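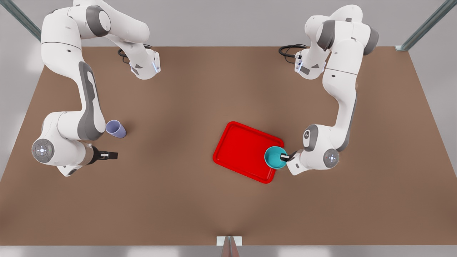

Page 2 of 2

Beltham Home Forum > Furniture and Finishes > Oil or poly on a brown table top?

planekeeper
Bringing this back up from page 1. I stripped the kitchen table down and I need to pick a finish before my in-laws visit in July. I want a matte brown look, no shine. Two kids, a lot of spilled juice. Half of you said hardwax oil and the other half said water-based poly. I still don't know.

gluepot_ray
Poly. I said it before. Oil looks nice for six months and then you get a pale spot where everybody sets their glass. Matte poly has come a long way.

Tassanee Srisuk
I disagree with Ray. I oiled ours in 2000 and it has been fine. You wipe on a fresh coat when it looks dry and that takes an evening. When poly gets a deep scratch you are sanding the whole top to fix it right.

gluepot_ray
That's an evening every year though. Mine has had nothing done to it since I built it.

dovetail_mo
What was on it before? If there is any old wax left, poly will fisheye on you. Wipe it down with mineral spirits first and let it dry overnight.

planekeeper
Some kind of lacquer, I think. It came off in sheets with the scraper. I'm using a Yimyam sander and I stopped at 120.

dovetail_mo
Keep going to 180 for poly. For oil I would stop at 150. Too smooth and it won't take the color evenly.

hallie_b
I went to 400 on a walnut desk and the oil just sat there. Had to knock it back and start over. Listen to Mo.

gluepot_ray
400 is for between coats, not bare wood.

hallie_b
I know that now, Ray.

Tassanee Srisuk
Has anyone mentioned the underside yet? Finish both faces the same way. My brother did only the top of his and it cupped by the next winter. He blamed the lumber yard in Nesthorpe, but the boards were flat when he bought them.

planekeeper
I wasn't going to do the bottom. How many coats does it need?

dovetail_mo
Same as the top if you have the patience. I usually do one less and have never had trouble — but my shop is heated all year.

gluepot_ray
One less is fine.

Tassanee Srisuk
I would still do the same number.

planekeeper
OK. I tried both on the cutoff from the old leaf. The oil came up warmer and the poly looked a little gray. My wife picked the oil without me telling her which was which, so I'm going with that. I ordered a can of Vatenow in the medium brown.

gluepot_ray
Your table. Buy coasters.

hallie_b
Lay the oily rags out flat outside to dry. Don't leave them in a pile in the garage.

planekeeper
Will do. First coat goes on 8th June if the sanding is finished by then.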